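Notebook, bench side
21 Sep 2020

Glasses again. I said in June that we were finished with glasses and I wrote it down in this very book, underlined, so anyone wanting to hold me to it can find the page under the coffee ring.

Today's subject is the thin reddish-brown pair, on the marble-patterned top. I picked them out of the spares drawer on the grounds that they looked easy. They have no nose pads to speak of once you start caring about nose pads, and the temples have opinions.

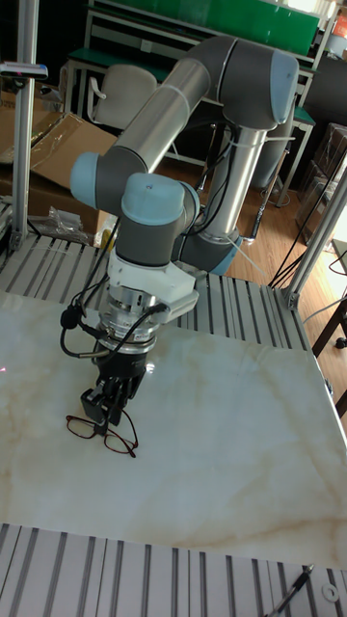
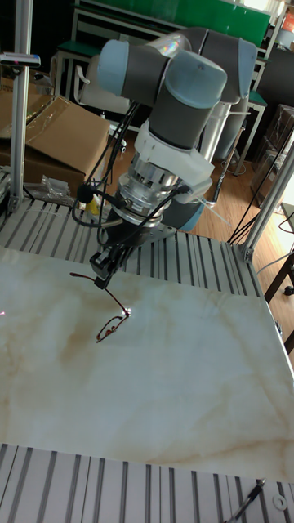 Same glasses in both, same patch of fake Carrara or whatever the catalog was calling it when we ordered.

Ulla Pitkänen thinks I am folding them wrong. Her position, given at some length over the partition, is that a pair of glasses should be folded left temple first, always, the way the optician does it, and that if you start with the right one the tips cross in the wrong order and the whole thing sits like a badly made bed. I said the bed was fine. She said to put them down on the bench lenses up and then lenses down and look at where the hinges ended up, and to write that in the notebook instead of my feelings.

So, for the notebook, by hand, with Ulla watching:

Left first, lenses up: lies quietly. Top edge of the frame touches, tips touch, no rocking when I tap the bridge.

Right first, lenses up: rocks a little. She was very decent about it and only said "hm."

Lenses down: I refused. Then I did it once on a cloth. I was raised not to put glasses lens down and I don't intend to have it become a habit at my age. It was stable, I'm sorry to report.

Half folded, one temple out: the position everyone leaves glasses in when the phone rings. It is terrible for anything you want to do with them afterward and it is also the one we most need to get right, so more of this tomorrow.

Things about the top. The veins in the pattern run diagonally and they are the same sort of color as half the thin frames in the drawer. I have lost a tortoiseshell pair on it while looking straight at it. The reddish-brown ones show up better, which may be the real reason I chose them, whatever I wrote higher up the page. Ulla wants to go back to the plain gray mat. I like the marble because nobody's hall table is a plain gray mat, and a hall table is where glasses live, along with keys and a bill from June.

It is also slippery. Push on one lens and the pair skates. I put a strip of the Vilent film under one corner of the frame to see if it would hold, and it held so well that I then had to peel the film off the glasses, which took longer than the test. Film is back in its tube. Do not use Vilent film near anything with a coating. I have written this on the tube as well, in the good marker.

Weights. The kitchen scale is the Balleren one and reads up to 500 grams, after which it says Err and sulks. The reddish-brown pair came out at 18 g before lunch and wouldn't settle on a second reading, so I am crossing that out and not using it. (Crossed out. If you can still read it, ignore it.) We need the small scale back. Whoever has it, it has my initials on the bottom and a dent from the stairs.

Hinges. The left one on this pair is tight for the first bit of travel and then gives up entirely. The right one is loose all the way, like a garden gate. I put 2 drops of the light oil on the left and waited, and it is now loose as well, so the pair at least matches. Screws seem fine. I tightened the right one a quarter turn and put it back to where it was when the temple started to creak. Ulla says creaking is information. I asked her what it was telling us and she went for coffee.

Cleaning. The cloth in the drawer is no longer a cleaning cloth, it is a way of moving one fingerprint to several places. New ones on the list. Until then use the blue cloth that came with my own glasses, and put it back in my case, and by my case I mean the hard one marked KONG, which I did not mark. In fact everything in that drawer has acquired a name this year. The big acetate frames are Kong, the sand-colored ones with the two bumps at the bridge are Camel, and the thin pair was going to be Copper until I pointed out that it isn't very copper. It is now item 81 on the drawer list. It deserves better, but I ran out of label tape.

Order for tomorrow, by my reckoning:

Item 81, both temples folded, left first. Fine, Ulla.
Item 81, one temple out.
Camel, folded, if the bridge will let it sit flat.
Kong last, because Kong takes up the whole bench and leaves marks.

Between pairs, wipe the top. There was a gritty patch near the front this afternoon and I found it with my sleeve, and grit plus lenses is how the last batch of spares got the scratches that everyone now blames on me. I have kept the worst of those back in an envelope in case we want a pair nobody would mind dropping.

Loose bits: washers found on the rails go in the lid, please, the jar lid by the vise. They are not decoration and one of them is surely holding something up, or was meant to be.

Also, and I'm adding this after Ulla went home: tried left first again with my own pair, the ones I've worn for years and have been folding right first all that time. They close flatter. The case shuts without the little push it always wanted. I've put them away the old way and will say nothing about it in the morning.

Spares drawer locked, key on the hook, oil back on the top shelf with its cap on.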